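Cenby Methods Newsletter
Handling rules for small wrapped goods: what changes in the new revision
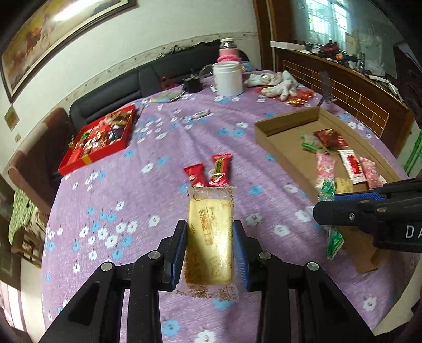

The revised handling rules for hand-held gripper work take effect for all Cenby sites on August 21, 2025. They replace the June draft, which several sites had been using informally with their own additions. Local additions are withdrawn on the same date unless they were sent to Nele Michiels and given a number.

The scope is narrow. It covers sorting and transfer of light, individually wrapped items by an operator holding one or two gripper tools, on a table, in a furnished room. Fixed arms, conveyor cells and anything heavier than 200 grams stay under the existing bench procedure, number 701.

Grip placement

The first section deals with where the pads go. For a flat packet held upright, such as a cheese biscuit in clear film, the pads are to bear on the long sides, with the crimped ends left free. A crimp is the strongest-looking part of a packet and the least predictable one. It folds under side load, and the fold moves the item in the grip after the operator has judged it secure. The June draft allowed end grips for packets lying flat. The revision does not.

Candies with twisted or crinkled wrappers are treated separately. The grip has to be on the body of the item. A grip on the loose wrapper alone counts as a failed pick even if the item reaches the tray, and is logged as such. Luuk Van den Broek's group at Skorkport objected to this during review on the grounds that it lowers the reported success rate. The objection is recorded in the annex. The rule stands, as the two kinds of pick behave differently on release and mixing them in one figure made the earlier tables hard to use.

Closing force is set by the pad and not by feel. Operators close until the pad makes contact along its full length, then stop. If the film whitens or the contents shift, the item is set aside and replaced. Crushed biscuits are to be removed from the pool at once and may not be used again as "soft" samples, a practice that had become common at two sites.

Pads and hardware

Ribbed and textured pads are both accepted. Within one session the pads on a single tool must match. The two tools in a pair may carry different pads only if this is entered on the session sheet before the first pick.

Pivot pins and exposed screws are checked at the start of the session and again after every 200 picks. The check is visual plus a light side load on each finger. Play at the fingertip above 5 millimeters, measured with the tool closed to half its travel, takes the tool out of service. Sanne Dijkstra, who maintains the tool register, asks that faulty tools be tagged and sent back whole. Geerts will not accept loose linkages under the service agreement, and a tool returned in parts is charged as new.

Pads are wiped with a dry cloth between sessions. Solvent wipes were permitted in the June draft and are now excluded. They leave the pad surface slick for a period that depends on room temperature, and no site could state a waiting time that held up on repeat.

Table and surroundings

This section drew the most comments. The earlier text asked for a plain, matte work surface with nothing else on it. The revision drops that requirement. Household coverings, including printed tablecloths, are allowed, as are unrelated objects on the far part of the table and furniture behind it. The conditions are as follows.

The covering must not slide. It is tested by pulling at the near edge with one hand. Creases may stay if a packet laid across them does not rock.

Source and destination containers must be distinguishable by shape or color, and both must be open. Low-walled cardboard trays are acceptable. Torn flaps are acceptable too, provided they do not hang over the part of the tray in use.

The space between the two containers is the transfer zone. Single items may lie there at the start of a session if they are part of the task. Items dropped there during the session remain where they fall until the current pick is complete, and are then picked up with the tool. Picking them up by hand ends the session.

Unrelated objects may not be moved once the session has started. Tall or unstable ones, and lids leaning on other things, are to be out of reach of both tools at full extension. The operator confirms this by a dry sweep with each tool before the first pick.

Glare

Clear film reflects, and the revision accepts that it will. The rule only asks that the operator be able to read the orientation of the packet before closing. If the reflection hides both crimped ends, the operator changes the angle of approach. Lamps and curtains are left alone. Oluwatosin Akinola compared sessions from both practices and found that adjusting the light during a session caused more rejected records than the glare had.

Two-tool work

When both tools are loaded, only one may be moving over the destination tray. The other is held clear of the tray walls or stationary above them. Crossing the tools is not permitted in either direction. A handover from one tool to the other is a separate task with its own sheet and is not to be improvised.

Release is made with the item below the top of the tray wall where the contents allow it. Where the tray is filling up, release is made at contact with the uppermost item. Dropping from height was tolerated in the June draft for items "not likely to be damaged." That wording has been deleted.

Records

Each session sheet now has 10 fields. The new ones are pad type, covering, and the result of the dry sweep. Product names are not required, and the packet form (flat, twisted, stick, other) is sufficient. Sites using the Sinevow template should download it again, as the old version writes the covering into the comment field, where the import drops it. Nearly all of the incomplete records returned to sites during the review period had this cause.

Sessions recorded under the June draft remain valid and do not need to be repeated. They are marked with the draft letter and kept in a separate table. They may not be pooled with new sessions for reporting picks of twisted wrappers.

Open points

Two questions were left for the next review. The first is whether foil-faced packets need a pad rule of their own. The second is the treatment of packets whose contents have settled toward one end, where the pads meet the long sides correctly but the load is uneven. Sites with data on either are asked to send it to Nathalie De Smet in the standard table format, with the session sheets attached. Comments on the text itself go to Nele Michiels, with the section name in the subject line.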